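3.2 Portioning and bagging

The stock used at the Bruklow packing table comes in mixed lots of 832 small pieces, shaped as stars, popsicles and similar sweets on short white sticks. Each lot is divided by hand into bags before it goes on to the Huvness store. We looked at how the shape of the pieces affects filling, which earlier work on flat goods (Sutter; Brallau) left aside.

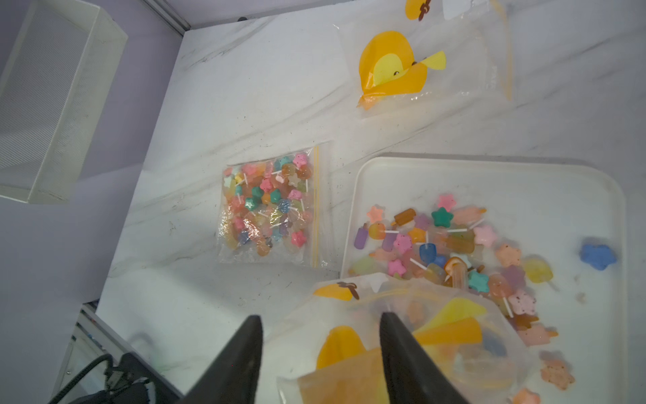 Figure 4. Tray of mixed pieces and bags on the packing table.

Sticks are the main source of trouble in portioning. They catch on one another, so a handful taken from the pile often brings extra pieces with it. The shallow tray in Figure 4 lets the pile spread out, and the sticks point in every direction – a blue star near the right edge can be taken singly, while the heap beside it has to be pulled apart. Bags printed with a duck were used alongside a plain clear one with a yellow zipper strip.

Fill level was set at 70 pieces for the plain bag. At this level the pieces press against the film, and the zipper has to be kept clear of sticks before it is closed. Packers were told to push the contents toward the bottom of the bag and to leave the strip flat on the table.

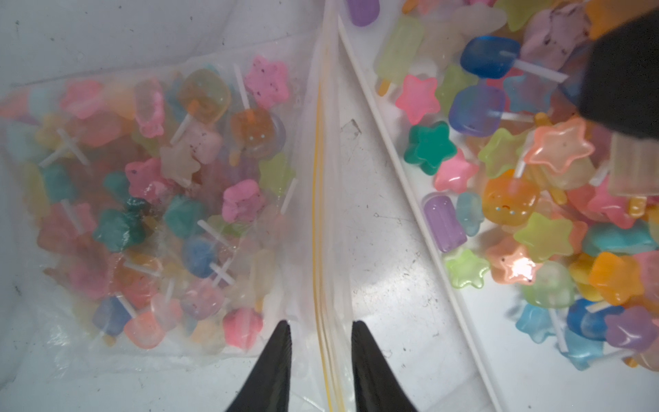

3.3 Closing errors

Over the December period 1393 bags were closed, and 530 of these were checked by hand for gaps in the seal.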